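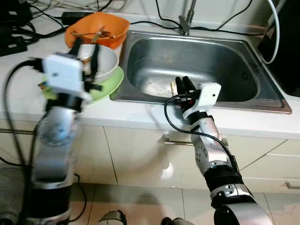
Page last updated: September

Okay, so I finally got to spend a proper stretch of time with the two-arm kitchen kit from Neleslow, and I promised in the last newsletter I'd write it up for everybody who keeps emailing me about it. Grab a coffee, I go on a bit.

First, what you get. The kit is called the Plivolstead (I still can't say it without slowing down in the middle). It's a pair of arms, a pair of hands, a control box, and a bag of cables that I will come back to, because wow, the cables. You can buy it outright or rent it by the month. I'm renting. The rental desk is in Flimutthorpe and they were lovely on the phone, even when I called them twice in one morning with the same question.

I've been running mine at the kitchen sink, mostly on dishes. I picked bowls to start with because bowls are what pile up at my house, and also because a bowl on a plate is a surprisingly good test. The hand has to get its black fingers around the rim and take the bowl without dragging the plate along. Doing that with a heavy ceramic bowl is one thing, and doing it with the orange plastic one that has a utensil sitting in it is a whole different afternoon!

So how does it do? Pretty well, with some grumbling from me. The left arm is the better of my two. I have no idea why, and support says there shouldn't be a difference, but the left one goes in over a bowl and gets the rim most of the time. The right one I mainly use down in the basin, and it's slower there. Neleslow says stainless steel can confuse things a little when the light is bouncing around, and they suggested I close the blinds. I closed the blinds. It helped some. I'm not thrilled about doing dishes in the dark, but there you go.

The hands are the part I like best. They're white and boxy, kind of chunky, and when the kit first came out of the carton I thought they'd be too big for normal dishes. They're fine! Mugs are okay, bowls are good, and flat plates are the weak spot. Picking a plate straight up off the counter is still hit or miss for me, and thin saucers are a miss, period. If you mostly eat off plates, I'd wait for the next hand module, which the rental desk tells me is coming but wouldn't put a month on.

Now, cables. There are black cables looping off the arms, there are power adapters, and if you're like me they all end up in a heap on the counter to one side of the sink. The manual has a nice drawing where everything runs neatly along the back wall. Mine partly does that. Please keep the adapters well away from the water, and buy yourself a pack of those hook-and-loop ties before the kit arrives. I'd have paid extra for shorter cables and I told them so on the feedback form.

Setup took me 2 evenings. The first one was all bolting and plugging in, and the second was teaching it where my counter is, which you do by moving the arms around by hand and pressing a button at each spot. It's easy but it's boring, and if you bump the base afterward you get to do it again. I bumped the base. Put some tape down on the floor to mark where it goes, that's my tip.

There are three speed settings, and the top one is called Sun, for reasons I never got out of anybody. Sun is fun to watch for a minute. I wouldn't use it with anything you care about. I keep mine on the middle setting and the noise is low enough that I can have the radio on in the same room.

The software is the usual mixed bag. Day to day it's simple, you pick a task and press start, and there's a big stop button on the screen that works right away (I've tested that one plenty). The updates are less simple. One of them wiped my saved counter spots, and I had to email in under error 1712, which is apparently a known thing. They had me fixed up by 4 in the afternoon the same day, so I can't complain too much, but write your settings down somewhere.

On price: the deposit is 1000 dollars, refundable, and then the monthly fee depends on whether you want one arm or the pair. Get the pair. I tried a day with only one switched on and it just isn't as useful, mainly for anything where you want to hold one dish out of the way while you go for another.

Would I buy it? Not yet. Would I keep renting? Yep, I've already signed on for another stretch, and next I'm trying it on putting away groceries, boxes and cans first, then maybe eggs if I'm feeling brave. If you have one of these at home and you've gotten it to pick up a saucer, please hit reply and tell me which speed you were on.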